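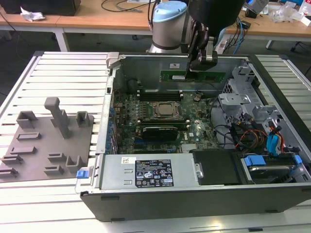 Can a machine do it yet? Shop and house chores, June update

Quick notes, typed between jobs. Same list as last time, a few answers changed.

Putting RAM in a desktop
Sort of. Picking a stick up is easy now. Seating it is the hard part. The notch has to line up, then both ends go down evenly, and you need real push. A person feels the click. An arm has to be told how hard is enough, and cases differ.

If you're doing it by hand, or setting up for an arm, same tips:
- Power off, cord out, hold the button a few seconds.
- Lay the case on its side, board facing up. Much easier than reaching in.
- Open the latches first. All the way.
- Check the notch before you push, not after.
- Hold the stick by the edges. Keep off the gold contacts.
- Get cables out of the path. A loose drive cable will snag a sleeve or a gripper just the same.
- Won't go? Stop. Turn it around. Never lean on it.

A plate with slots or posts bolted to the bench helps a lot. Every part in the same spot every time. Helps people too, I lose less stuff.

Cables
No. Plugging in a stiff connector, maybe. Routing a floppy bundle thru a crowded case, still your job. Velcro ties, not zip ties, you'll be back in there.

Screws
Yes if they're all the same and you can get at them straight on. The Treloar driver head we tried on Tuesday was fine on side panels. Useless down in a corner. Magnetic tray for the rest. Muffin tin works, one cup per step.

Floors
Yes, mostly. The Skukby in our hallway does the flat stuff and gives up at the rug fringe. Fold the fringe under. Empty the bin every 2 runs no matter what the light says. Cut the hair off the roller with a seam ripper.

Dishes
The dishwasher is the robot. Loading it is you. Scrape, dont rinse. Seen a few arm demos with plastic plates, slow. Come back next year.

Laundry
Wash and dry, yes, for ages. Folding towels, getting there. Fitted sheets, no. Roll them up and shove them in a pillowcase, done.

Sorting small parts
Yes! Best use so far. We ran 498 mixed bolts thru the Jindia sorter and the only ones it got wrong were the rusty ones. Wipe parts down first. Dump in 200 at a time, it jams if you get greedy.

Wiping counters
No. Misses the edges, pushes crumbs behind the toaster. Damp cloth, back to front.

What I'd spend money on
Floor vac if you've got mostly hard floors. Part sorter if you really do handle 1,000 bits a week. Arm for computer work, only if it's the same model of case all day long. For one PC at the kitchen table just use your hands.

Sulham vise review is next, when I get to it.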